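Ticket 1221 -- language interpreter field blank in county report
Opened by: Hye-jin Woo, Lususden newcomer services
Assigned: Vanderleia Vasconcelos
Opened: 4 May 2020
Priority: high (county wants the integration figures this week)

Hye-jin: Ran the literacy and language report out of Cistard for the county. Interpreter needed column is empty for 65 families. They are NOT empty in the case files, I checked a bunch by hand. Home language shows up fine. If we send it like this it looks like nobody from those families needs an interpreter and they'll cut the hours again. Screenshots to follow when the mail lets me.

Vanderleia: Got it. Is it the same on the old report template or just the new one? Also which browser, and did you log out and back in.

Hye-jin: Both templates. Firefox. Yes logged out, twice. Also tried it on the laptop in the conference room, same blanks.

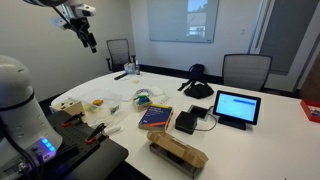 Conference room, long white table

Vanderleia: OK so not your machine. Looking at the export job on Guerra now. Please dont re-save any case files in the meantime, it changes the timestamps and I need those.

Vanderleia: Found something. All the blank ones were entered before the March form change. Old form had interpreter as yes/no, new form has a drop-down (none, phone, in person, written only). Export only reads the drop-down. Old answers are still there, just not picked up.

Hye-jin: So nothing lost?

Vanderleia: Nothing lost. Can map the old "no" to "none" easy. Old "yes" is the problem -- yes to what, phone or in person?
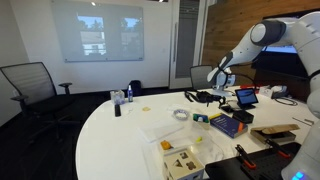 Hye-jin: Can't guess that. County pays different rates for them. Put "yes, type not recorded" if the drop-down can take it and we'll call the familes and fix as we go. Please don't default it to phone, the Wolton office did that last year and it took forever to undo.

Vanderleia: Added the value. Re-running, export takes 30 min.

Vanderleia: Failed. Value was too long for the column. Shortened to "yes/unspec". Running again.

Vanderleia: Finished. All but 2 filled in. Those two have a note typed in the yes/no box instead of an answer. Can you look? IDs sent seperately, not putting them in the ticket.

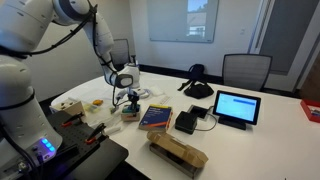 Arm and gripper at the table, wooden block below

Hye-jin: Looked. One is a no. Other one says "daughter interprets", which we are not supposed to count as a no. Set it to yes/unspec.

Vanderleia: Done both. Totals match the case files now. Leaving this open till the county confirms they can read the new value.

Hye-jin: Sent. No reply yet. Can we get a line in the help page about the old form?

Vanderleia: Will add. Status: pending.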